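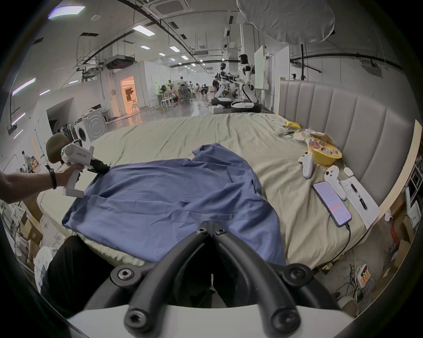
Figure 1. Blue button-up shirt on a bed.

Moving Independent Reading to First Period
Project report, Education Methods II
Trinity Hutchins and Marcus Kincaid
Supervising teacher: Ghada Yammine

Background

Tarnmont Middle School has 700 students in grades six to eight. Every grade has a silent reading block of twenty minutes. Until this project the block was held after lunch in all classrooms. Teachers had told us during our fall placement that students came back from lunch late and spent the first part of the block finding a book or asking to go to their lockers. Ms. Yammine agreed to let us try the block at the start of first period in one seventh grade class and compare it with the old schedule.

Our question was whether students would spend more of the block reading if it came first thing in the morning. We did not try to find out if they became better readers. The project was too short for that, and the school gives its reading test only in the spring.

Class and setting

The class had 23 students. All of them returned the permission form, although two forms came back after the first week and those students were left out of the week one data. The room is in the older wing, which opened in 1976, and has one door to the hallway and one to the next classroom. The second door matters because the band students walk through it on their way to morning practice.

Students could read anything from the class shelf, the library or home. Comics were allowed. Phones and magazines were not.

Method

We observed for two weeks with the block after lunch and then for two weeks with the block in first period. One of us sat at the back table and looked up once a minute. At each look we marked every student as reading, getting ready, or doing something else. "Getting ready" meant walking to the shelf, looking in a bag or choosing between books. A student who was looking at a page was marked as reading. We know a student can look at a page and think about something else, but we had no way to check this.

Before starting, we practiced together and compared our sheets. We disagreed mostly on students who were turning pages quickly, and decided to mark those as getting ready until they stopped on a page.
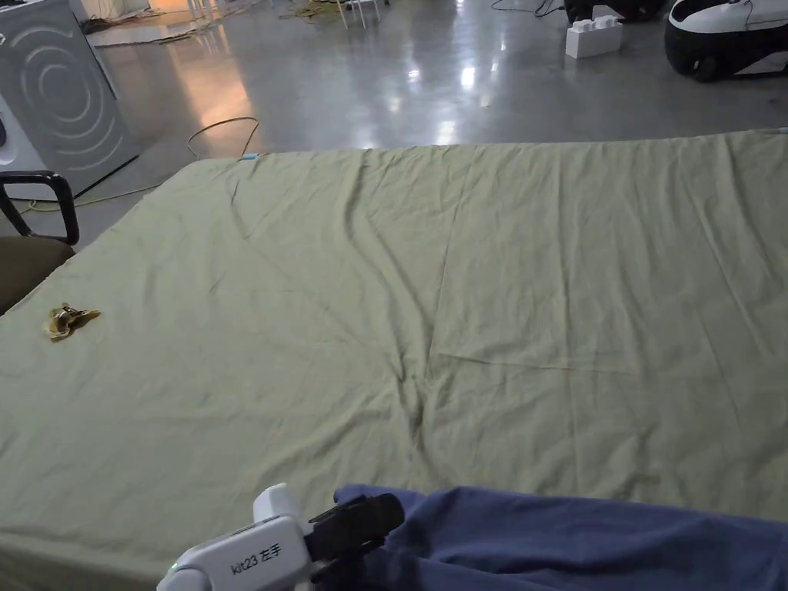 Ms. Yammine taught as usual and was asked not to remind students to read more often than she normally did. She gave one reminder at the start of each block. On the days when a substitute was in the room we did not collect data.

Results

With the block after lunch, students were marked as reading at a little over half of the looks. In first period this rose to roughly 70 percent. Most of the change came from the "getting ready" column, which dropped a lot. "Something else" stayed nearly the same in both schedules.

The first few minutes were the most different. After lunch, very few students had a book open when the block began. In the morning many had one on the desk before attendance was finished. By the end of the block the two schedules looked much alike.

Three students read less in the morning than after lunch. Two of them ride the late bus and often missed the beginning. The third told us she was still tired at that hour and liked the old time better.

Problems

The band students were a problem we should have planned for. Each time the side door opened, several readers looked up, and some did not go back to the page for two or three looks. We also had a fire drill in the last week and had to drop that morning.

Students knew we were watching. Leilani Dunleavy, who observed the project for our seminar, pointed out that they may have been more used to us by the second schedule, or more careful to look busy. We would start with the morning schedule in a second class next time so the order could be compared.

What we would change

We would add a short interview with each student and keep a list of the books. We would also ask for a room without a side door. Ms. Yammine plans to keep the morning block until June and has asked the front office whether late bus students can come straight to class and sign in afterward.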